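Plondel build, progress report to the Dostgate small grants fund
Period covered: up to the end of November

We've had a cracking couple of months. Plondel, our home fetching robot, now drives, steers and stops where it is told, and the arm went on at the start of the month. Of the 1160 pounds awarded we have spent around 800, nearly all of it on motors, the battery and the second set of wheels (the first set hated the workshop's concrete).

Driving. The base has done 43 full runs across the Lovinard workshop without a bump. It still drifts left on long straights, which I think is one wheel sitting slightly proud, and I'll shim it before doing anything clever in software.

Arm. Five joints, all moving! The wrist is my favourite bit of the whole project so far. The shoulder gets warm if it holds a load out at full stretch, so for now the arm tucks itself in between moves.

Simulation. This is where most of my evenings have gone. The simulated room, which we call Were, now has a floor, walls, a window and a first few pieces of furniture, and picking things up from seats is the task I'm working on at the moment.

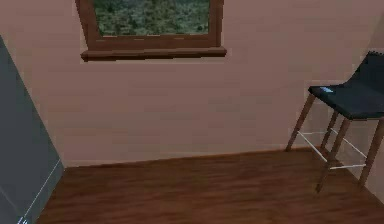 Small flat things are much harder than the blocks we began with, and a dark seat that isn't level makes it harder again. The planner likes to come straight down from above, so I'm teaching it to come in at an angle and keep clear of the backrest. Splayed legs matter too, as the base has to park close enough to reach without clipping one. I'm really enjoying this part.

Next: shim the wheel, finish the angled approach in Were, then try it on a real stool at Lovinard. The remaining money is set aside for a better shoulder motor and a proper emergency stop button. No change to the end date.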